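About Us

Grerkach Repair School
Evening and weekend classes in fixing ordinary things

Grerkach started because of a toaster. It was a two-slice toaster with a lever that wouldn't stay down, and the shop that sold it said the cheapest thing to do was buy another one. The shop was right, as far as the money went. We spent most of a Saturday on it anyway, found a lump of old bagel sitting where a small electromagnet was supposed to meet a small metal plate, removed the bagel, and had a working toaster and a very bad idea for a business.

The bad idea was that other people might pay to spend their Saturdays the same way. Enough of them did that we are still here, in the old Zemberg shoe warehouse on the north side of Denatstead, between a tile showroom and a place that only sells doors. If you get to the doors you have gone too far, though people have told us it's a pleasant place to turn around.

What we teach

We run classes for adults who own things that break. No background is needed, and a fair number of our students arrive unable to name the screwdriver they are holding. By the second week they have opinions about it.

The beginner course is called Taking Things Apart. It meets one evening a week for eight weeks, and for the first two you are not asked to put anything back together. This bothers some people a good deal. We have found that if you tell a grown adult to fix a lamp, they will freeze, and if you tell them to ruin one, they relax and start noticing how it was made. The putting back together begins in week three, and so does the quiet.

After that you can go on to sewing machines, bicycles, small appliances, lamps and wiring, furniture joints, clocks, or home computers. Clocks has the longest wait and the smallest tables. Furniture joints has the most glue on the floor. Sewing machines is the class we'd recommend to nearly anyone, including people who have no plans to sew. An old sewing machine is about the friendliest piece of machinery ever built. Everything that moves can be seen moving, and when something is wrong it makes a noise to tell you so.

Class size is capped at 17. That number has no theory behind it. The main workroom has room for that many stools, and when we tried adding another, the door to the restroom would only open partway.

What we don't teach

We don't teach gas appliances, microwave ovens, garage door springs, or anything that hangs over a crib. We don't teach phones, mostly because the people who make phones would like us not to, and they have put a lot of effort into the adhesive. We don't teach cars. There is a good community college program for that across town and they own a lift.

We also don't teach you to start a repair business, though we get asked. Our own books are open to any student who wants to be talked out of it.

How a class goes

You bring something broken. If you don't have anything broken, ask your relatives, who will be delighted. We keep a shelf of practice items for the first few sessions, most of them left behind by people who fixed them, proved their point, and then didn't want them. The fondue sets are free to take.

The first half hour is talk. An instructor goes through one kind of failure: worn brushes, dry joints, stretched belts, blown fuses, stripped screws. Stripped screws get their own evening. The rest of the session is bench time, and bench time is mostly silence, with the odd short word. Instructors walk the room and are trained to keep their hands behind their backs. It's much harder than it sounds. Anyone who has watched a stranger turn a screw the wrong way for several minutes will know what we are paying them for.

There are no grades. You get a certificate if you ask for one, and it says that you attended. Some students have framed theirs, and a few have hung them crooked on a nail they put in themselves, and those are the ones we like best.

We do ask everyone to keep a notebook. Write down what you took out, in what order, and where you set it. Draw it if you can't spell it. People skip this step once. You can tell who they are by the small paper cup of leftover parts they carry around for the rest of the term, asking if anyone else is missing a spring.

A word about success rates

People who call us want to know how often things get fixed. We kept track for the first few years on index cards, and stopped at card number 3716, when the box was full and the handwriting had become a matter of debate. A good many of those items went home working. Others went home in a bag. Quite a lot went home exactly as they came, except that the owner now knew what was wrong and had stopped blaming a spouse.

We don't promise you'll fix what you bring. We do think that knowing why a thing can't be fixed is worth an evening, and that you will be a more annoying and better-informed shopper afterward. Past students report reading the undersides of blenders in department stores.

The building

The warehouse was used for shoes for a long time and on humid days it still smells of them. We have three workrooms, one classroom with chairs that match, and a kitchen. The kitchen kettle has been repaired by so many classes that very little of the original remains. It takes nine minutes to boil and no one is allowed to replace it. 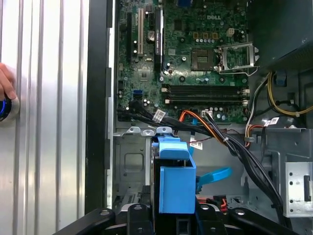 Parking is behind the building and free after five. The loading dock is the accessible entrance, with a proper ramp, and the bell beside it works. The bell at the front does not. It has been a student project since we moved in, and at this point we'd miss it.

Heating is by radiator. The workrooms are warm, the classroom is warmer, and the hallway is a separate climate. Dress in layers and tie back long hair, scarves, lanyards and anything else you would not like to see enter a drill press.

Tools

All tools are supplied. You can bring your own if you're attached to them, but put tape on the handles, in a color you can describe over the phone. We buy secondhand where we can, and the heavier machines came from the training room of Uniyal, a firm that made office fittings two streets over and closed. Their label is still on the big vise. Several of our instructors learned on it, and one of them will not let anyone else oil it.

If you borrow a tool between classes, sign the book. If you bring it back, sign the book again. It's a simple system that has never once worked for the quarter-inch nut driver.

Money

A full course costs $780, which covers tuition, tools, consumables, and as much kettle water as you have the patience for. You can pay in 3 parts at no extra charge. Every course holds back two seats at half price for people who need them. To ask for one, tick the box on the sign-up form. There is no essay and we don't want to see your tax return.

We are a small private school and we do not get grants. We applied for one early on, and the form asked us to describe our innovation. We wrote several drafts explaining that we clean things and tighten them. The reply was polite.

If you have to drop out before the third session you get your money back, less the cost of anything you set fire to. That clause has been used once, and the student came back the next term and did very well.

Signing up

The fall term begins in September. Registration opens on Thursday, July 9, 2026, at noon, and Clocks usually fills before people have finished lunch. If the class you want is full, put your name on the list. Spots open up more than you'd expect, often right after week two, when it becomes clear to somebody that they had only wanted to take things apart and have now done so.

The office answers the phone on weekday afternoons. Leave a message if we miss you, and please say what the item is, what it used to do, and what it does now. "It's making the sound again" is a message we get a lot, generally from someone who doesn't leave a number.

We don't take drop-off repairs. We understand it would be quicker. The toaster, if you want to see it, is on the counter in the kitchen next to the kettle, and does one side slightly darker than the other.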